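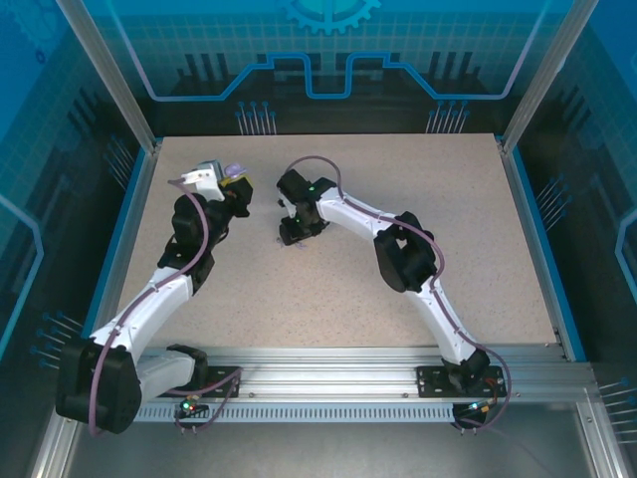

Thursday, March 1, 2018

Hi all – quick catch-up on the Charpentier oral history project before your board packet goes out.

We've now got 400 pages of the mill letters transcribed, and I'm really happy with how they read (the handwriting in the early ones is awful, so please be kind about the gaps!). The Inda boxes took longer than I'd planned. Half the folders were out of order and I spent most of a week just sorting.

Money so far: $3,140 spent out of the grant, with $1,615 of that going to Mistix for the audio cleanup. They did five interviews for us and the voices are so much clearer now – you can hear the kettle in one kitchen. Travel came in under budget, and I'd like to move what's left into printing if that's okay with you.

One snag. Stestell still hasn't sent the signed permission for the family photos, and I've called twice. I can start laying out the booklet without them, but chapter two will look pretty bare.

Next up is the reading at the library in July. The room is booked, the flyer isn't done. Could you send me the current version of your logo? The one I have is blurry.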